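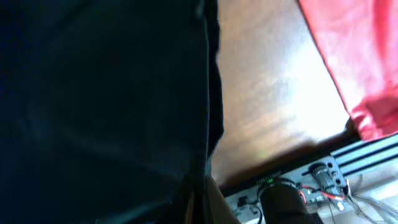
Bowling machine calibration, December, morning session

Anastasia K. set the Drellusel up at the far end of the indoor net while I sorted the stumps. Dial at the low mark, new ball, good length. The Trarkbridge brochure says the machine will land 420 balls in a row inside a dinner plate. I have read a lot of brochures.

First batch was fine for length and poor for line. Most pitched outside off, and then a run of them went down leg with no change to the head. Karras thinks the left wheel is worn. I think the tripod creeps. We chalked the feet and bowled again, and the feet had moved, but not by enough to explain a ball that nearly took out the side netting. So possibly both, which is no use to anyone.

Speed next. The Cistance radar and the machine's own readout disagreed all morning. The readout is always higher. Coaches like the readout and so do the batters, and I can see why, but I would not put it in a report. Radar was behind the bowler's end, same height as the release, battery changed before we started.

Swing setting: can't say. Seam upright, wheels offset by 2 clicks, and the ball did something on maybe half the deliveries. Tsoukalas called it late swing. From the batter's end it looked to me like a ball with a bad seam. Put that one aside in the bucket with tape on it. Want the same test with 5 fresh balls before anybody says "swing" to the county again.

Hettiarachchi's drill (front foot to the drive, head still, machine at medium) was run after the break. He claims the gain shows up in matches. His evidence is one season's scoring, and the club played on much flatter pitches that year. Total of 816 runs for the top order sounds good until you look at who they were playing. Not against the drill, just not sold on the number.

To do:
Swap the wheels left to right and see if the line error swaps too.
Sandbag on the tripod.
Ask Trarkbridge how they measured their dinner plate - and which balls, and on what surface.
Radar and readout side by side at three speeds, written down this time. Karras has the sheet.

Net is booked again at 4 p.m. but the juniors have the other lane, so no full pace.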